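Toy Library Questions – the ones I get asked most

I'm Nana and I look after the Zavenmont toy library. I've typed these up because my inbox is a bit full!

How do I join?
Come in with something showing your address and I'll give you a card. You can borrow straight away.

How many toys can I take?
Up to 6 on one card, for three weeks. Puzzles and shape boards count as one toy, blocks included.

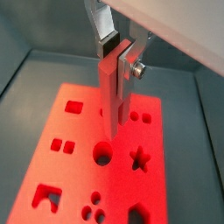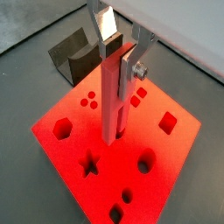
What if we lose a piece?
Please tell me – I won't be cross. We've got 1087 toys on the shelves and bits go missing all the time. I keep a box of spares and Ruwan is very good at matching them up. If it's a big piece I might ask for a small donation.

Do I have to clean things before I bring them back?
A wipe with warm soapy water is lovely. Please don't put anything in the dishwasher (we lost a whole tea set that way).

Can I renew?
Yes, once, by email or phone, unless another family is waiting for it. The marble run nearly always has a queue, sorry!

Do you take old toys?
We do, but no soft toys and nothing with a battery flap that won't shut. We'll be taking donations again from April – the cupboard is full until then.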